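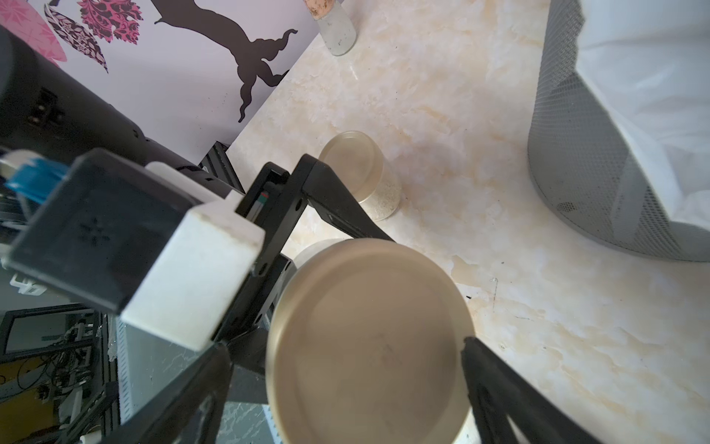
Drinking more water, month four

So back in July I told you all I was going to start drinking water like a grown-up, and then I went quiet about it. I'm still going! Mostly. I get headaches in the afternoon, always have, and my sister kept saying "have you had any water today" in that voice, and the answer was usually two coffees and half a soda.

The first thing I learned is that I can't drink from a big bottle. I bought one of those giant ones with the times printed down the side and it just made me feel behind all day long. By lunch I was two lines late and mad at a bottle. It lives in the trunk now. A plain cup that I fill up over and over works so much better for me (I also get up from my desk more, which my back likes).
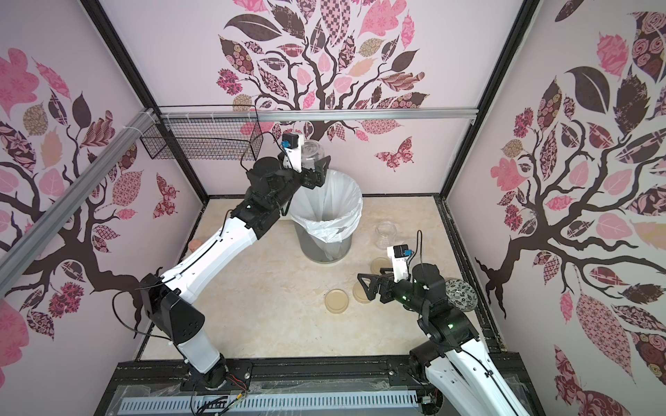 The second thing is that tap water does not taste the same everywhere. When we lived in Skestcombe it was lovely, really cold and kind of soft, and I never thought about it. The water in Vurnville tastes like a swimming pool in the morning. I let a pitcher sit in the fridge overnight and by breakfast the pool taste is pretty much gone. A slice of cucumber helps too, but take it out after a day or it gets slimy, ugh.

I did fall off for almost 15 days when we went to see family in Gredham. Long drive, gas station stops, you know how it goes. The headaches came right back, so make of that what you will. I'm no doctor!

I asked on my last post how the rest of you remember to drink, and I got some good answers.
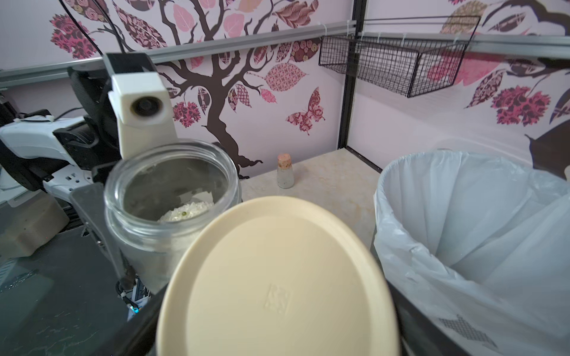 Omolara Ajayi wrote that she has one glass before she lets herself look at her phone in the morning, and another while the kettle boils, and that she's kept it up for 21 weeks without an app. She also says warm water goes down easier in winter, with a bit of ginger if you have it. I tried the phone rule yesterday and lasted until the bathroom door, but I'm trying it again tomorrow.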